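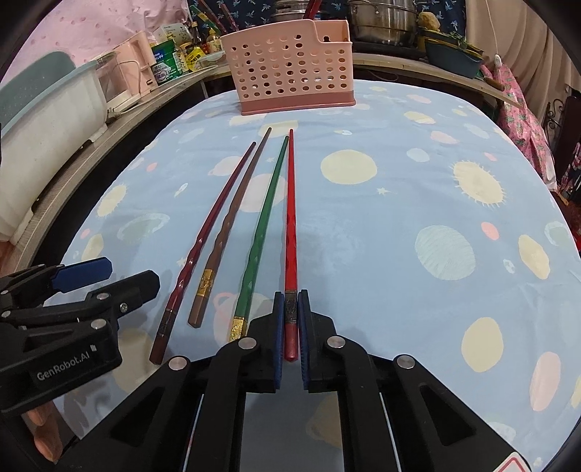 Mekell Mixed Chopsticks, Assorted Colors - Review

Bought with my own money. Used most days since April.

I eat with chopsticks four or five times a week, and for years I did it with the restaurant kind that come in paper sleeves. I kept a drawer of them. Last winter I finally threw the drawer out and looked for something reusable that I would be able to tell apart from everybody else's at the table. The Mekell assortment was the one I settled on, after sending back a plain black set from Lenz that were too slick for noodles.

Mekell sells these loose, by the pair, and you pick your colors at the counter. I chose green, brown, maroon and red. A pair was 8 dollars when I bought mine. The store had a cheaper line next to them with straight round shafts and no decoration, and I looked at those too, but they felt the same as the Lenz ones.

Shape and grip

The shafts aren't smooth. The red one has faceted, twisted grooves along its middle, the green has a wavy twisted section, and the brown has spiral carving. The maroon is glossy and twisted in its lower half. I expected this to be only for looks. In use it gives your fingers something to rest against, and I don't have to adjust my hold halfway through a meal the way I did with the black set.

They taper a lot, from a thick handle end to a thin tip. The thin tips are good for picking at fish and for getting the last grains of rice out of a bowl. They are less good for anything heavy. A big dumpling needs a firm grip, and I drop one now and then. My partner has larger hands and says the handles could be longer.

If you are teaching a child, I would start with something else. The twist is in the wrong place for small fingers, and the tips are thinner than I'd want a five-year-old waving around.

Finish

Each color has a band near the handle end. Some of the bands are gold and some are dark, and they are the part I was most worried about. I have had decorated chopsticks before that lost the gold in a month. So far these have held up, with one exception: a band on one of the brown ones has a worn spot where it rubs against the others in the drainer. You have to look for it.

The color on the shafts has not chipped. The red shows water spots more than the rest. I wipe it with a dish towel and they come off.

Washing

The label says hand wash only and I mostly follow it. Warm water, a soft sponge, a little soap. The grooves hold on to sticky sauces, so run the sponge along the twist and not only up and down. Egg yolk is the worst. An old toothbrush takes care of it.

I put two of them through the dishwasher by mistake, on the normal cycle, top rack. They came out fine, but I would not make a habit of it.

Drying and storage

I stand them in a perforated holder, tips up, and leave them overnight. Mine is a Jikholm and cost less than a pair of the chopsticks. Any holder with holes in it will do as long as air gets through. Once a week or so I lay everything out on the table and sort it back into pairs - the two darker reds are close enough that I mix them up under the kitchen light. In daylight it's easier. The greens are the quickest to match.

This is my one real complaint. If you are buying for a family, don't buy more than one kind of red. The bands help, but you have to pick the stick up and look at the end. Green and brown would be my choice for two people. 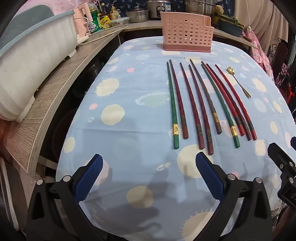
Compared with the others I tried

Lenz, plain black: heavier, very smooth, fine for sushi, poor for noodles. They look more expensive than they are. I sent mine back inside the 30 days and had no trouble with the refund.

Nerach, unfinished: light, good grip, and they stain. Mine picked up turmeric the first week and kept it. I still use them for cooking, where it doesn't matter. They are also a little longer than the Mekell, so your hand stays farther from the pan.

Mekell, assorted: the best grip of the three once you are used to the twist, the nicest on the table, and the slowest to wash.

What I would change

A longer handle as an option. Clearer differences between the reds. And some kind of band or tie to keep pairs together, which a few of the other brands include. I use a rubber band when I take a pair to work.

I would also like to know what the coating is. The label only gives the care instructions, and when I wrote to the company I got a general answer back that didn't say. If that matters to you, ask before you buy.

Rating

Four out of five. I took one off for the washing and the reds. I have since bought another green pair to replace one that went down behind the stove, and the new green matches the old one well enough that I can't tell which is which.

Update, September: still in use. The worn spot on the brown band is a little larger. Nothing else has changed.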